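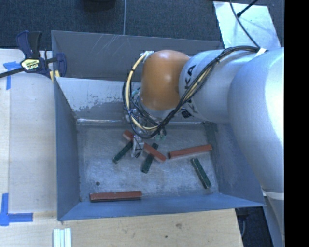

Picking from a bin sounds like a solved problem until you ask how many good examples you have. When we started at Winderix, the answer was 200, all from one afternoon. Now we have 3,789 logged tries. The blocks are plain bars, red and dark green, and the hard cases are the ones where one lies across another, like the red over the green near the middle. Pause on that pair.

What we log for each try: one picture before the arm moves, the grasp point, the finger angle, and lift or no lift. Failures stay in. 1,093 of the tries are failures.

Mixing the bin. Early on we reset by hand, and people lay blocks out too neatly. Now we tip them in from a bucket and leave them how they land. A new mix every 30 tries.

Mention the tape on the table. If the bin gets bumped, every grasp point after that is off. We lost a Monday to this.

Next slide is the Fometa results. Say up front that the test blocks were the same shapes as the training blocks. Someone will ask about other shapes. We have not tried them yet.

Skip the cable section if short on time. Leave five minutes for questions.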